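Lavach tap-turner, bench safety check before power-up
Waltedmont shared workshop, bay 2
Checked by: Neelam Bhatt
Build owner: Lautaro Orellana
Status at end of check: cleared for half speed, with homework

Scope: one tabletop arm, one gripper, one kitchen faucet to be opened and closed by the arm until somebody gets bored. Simulation side included this time, after February.

1. Emergency stop within reach of the operator's chair
PASS. Within reach of the chair as it was during the check. The chair has wheels. Please sit where the tape says.

2. Emergency stop cuts motor power and not merely the software's enthusiasm
PASS. Pressed it three times with the arm moving. The arm sagged onto the foam each time, which I count as obedience.

3. Base clamped to bench
FAIL, then PASS. Two clamps fitted, one of them finger tight. Lautaro says he was saving it for later. Tightened with a wrench while I watched.

4. Cables clear of the elbow joint
PASS WITH COMMENT. They are clear now. The tie holding them is a bread bag clip. Replace before the next session.

5. Fuse rating matches the label on the supply
PASS. The label is new and in Lautaro's handwriting, so I opened the supply and looked.

6. Reach limit set in the controller
PASS. Set to 382 mm from the base. The measured stop was two millimeters short of that, in the direction I prefer.

7. Gripper force limit
PASS. Tested on a pool noodle, then on a carrot. Carrot survived. Noodle was already in poor health.

8. Simulated part matches the part on the bench
OPEN. The model is a gray pull-down faucet with a tall gooseneck and a stubby lever out to the side, standing on a flat plane with no sink under it. The arm learns its pushes on this and then tries them on the real one, so the lever height and the lever length both need a tape measure, and the numbers need to be written down somewhere other than a forearm.

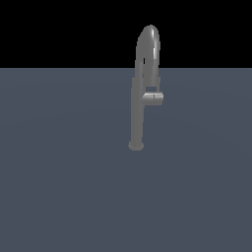

Mohit Shukla wrote under this item that a missing sink matters more than I'm letting on. With no basin in the model, the planner is free to swing the gripper through the space where the real basin sits, and it will do so with total confidence. He wants a plain box added as a keep-out zone before anyone raises the speed.

Agreed, and added to the homework. Lautaro's reply was that a box is ugly. The box may be ugly.

9. Lever travel limits in the model
OPEN. The simulated lever has to stop where the real one stops. Last time it didn't, and the arm kept pushing on a perfectly good faucet until the mounting nut gave up. Enter the end stops from the bench unit and have a second person read them back.

10. Water supply disconnected
PASS. Both hoses off and capped. The faucet stays dry until items 8 and 9 are closed, however nice the video would be.

11. Run log
PASS WITH COMMENT. The simulator has logged nearly 2,000 attempts. The bench log has 13, of which four say "fine" and one says "ow." Please expand on "ow."

12. Eye protection
PASS. Lautaro's were on his forehead when I arrived and on his eyes when I left.

13. Second person in the room whenever the arm is powered
PASS. Yolotzin Espinoza has agreed to do evenings until 9 p.m. Headphones off, please.

Homework before full speed: keep-out box, lever measurements, end stops, a proper cable tie. Leave the sheet on the clipboard by the drill press and I'll recheck the open items only.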